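Skisthorpe café tables to be rationed by the hour

Skisthorpe's last remaining place to sit down indoors without buying a sofa has announced that customers may now occupy a table for one hour per hot drink, a ruling that has gone down about as well as the oat milk surcharge.

The Akura café on Mill Row brought in the limit at the start of September after a summer in which, it says, a single pot of tea was regularly made to last from opening until the school run. Customers who want to stay longer can order something else, or buy a £6 'sitting ticket', which comes with no food or drink but does include the wifi code.

A petition against the change had gathered 633 signatures by the time we went to press. Skisthorpe has a population of 2,000, so either feeling is running high or people are signing on behalf of their dogs.
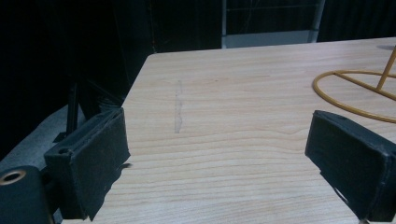
How the limit works

Each table gets a small card with the time of arrival written on it in pencil. Staff were first given pens, but pencil was felt to be friendlier. When the hour is up the card is turned over, and the other side says 'Can we get you anything?' in a typeface that suggests they would rather not.

There are exceptions. Knitting groups of up to 8 may stay all morning provided they book, and anyone sheltering from hail is exempt until it stops. Rain does not count.

Rival cafés have been quick to spot an opening. Flako, two miles away on the retail park, is offering unlimited sitting, with a view of the tyre centre. Alemayehu, the Ethiopian coffee house by the station, has pointed out that its coffee ceremony takes well over an hour anyway and that rushing it would be rude.

Akura says it will look at the rule again after Christmas. In the meantime it has asked customers to stop rubbing out the arrival times and writing in later ones, and has removed the erasers from the children's colouring box.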